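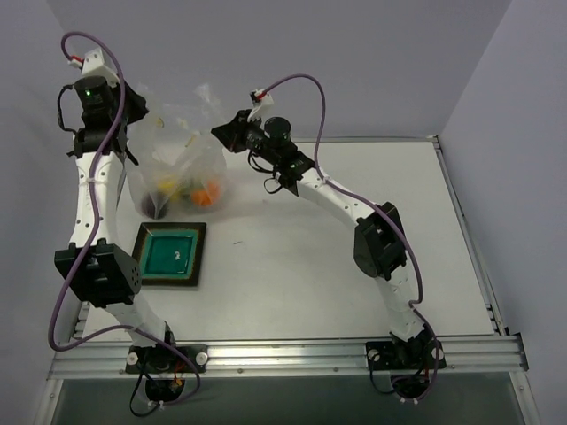
Should a town charge for thin plastic produce bags?
A small per-bag charge is justified, provided the store also sells loose produce by weight and accepts containers brought from home.

The case for a charge is usually argued on litter. I think that is the weaker argument. Produce bags are light and easily blown about, but most of them leave the store full, go home, and end up in a kitchen bin. The stronger argument concerns sorting. Thin film wraps around the rotating shafts of sorting equipment, and the line has to be stopped while someone cuts it free. The bag costs the store almost nothing and the cost of removing it falls on whoever runs the plant. A charge moves part of that cost back to the point where the bag is taken.

Skondholm has had such a charge since last July. The rate is 2 cents, collected at the register and itemized on the receipt. Carrier bags were already covered under an older rule, so the change applied only to the rolls hanging above the fruit and vegetables. Lametti, the larger of the two grocers in town, reported using 3,000 fewer bags in the first month. Its competitor, Amrani, has published nothing.

The Lametti figure needs to be read with care. It counts bags ordered from the supplier, and a store that expects lower demand will run down its stock before ordering again. It also says nothing about what replaced the bags. If shoppers moved to prepacked trays with a film lid, the total weight of plastic may have risen. Aicha Kettani raised this point at the July council meeting and asked for sales of loose and prepacked produce to be reported separately. The request was reasonable and should have been part of the rule from the start.

The main objection comes from Ayman Abdelaziz, who argued in this paper that the charge penalizes people who buy small amounts of several things. He is correct on the arithmetic. A shopper who buys 7 kinds of vegetables in separate bags pays 14 cents, while a shopper who buys one large sack of potatoes pays nothing. For a household that shops often and in small quantities, this adds up over a year, though to a modest sum.

The remedy is procedural. Most firm produce needs no bag at all. Peppers, onions, squash and oranges can be weighed loose, and several kinds sold at the same price can share one bag. Leafy greens and mushrooms are different, and I would exempt them. The difficulty is at the register, where scales are often set up for one item at a time and cashiers are timed on speed. A store that collects the charge should be required to make the alternative workable: tare buttons on every scale, and a posted rule on which containers are accepted.

Compostable film is often proposed as a substitute. I would not exempt it. The Clandance plant, which takes our food waste, screens out all film at the intake regardless of what is printed on it, and the operators have no practical way to tell one type from another at line speed. A bag that is compostable in principle and landfilled in practice should carry the same charge.

The council is due to review the rule after August 5, 2026. It should keep the rate at its present level, add the exemption for greens and mushrooms, and make separate reporting compulsory for any store with more than 200 square meters of floor space. Whether the rate should later increase depends on the prepacked figures, and those have not yet been collected.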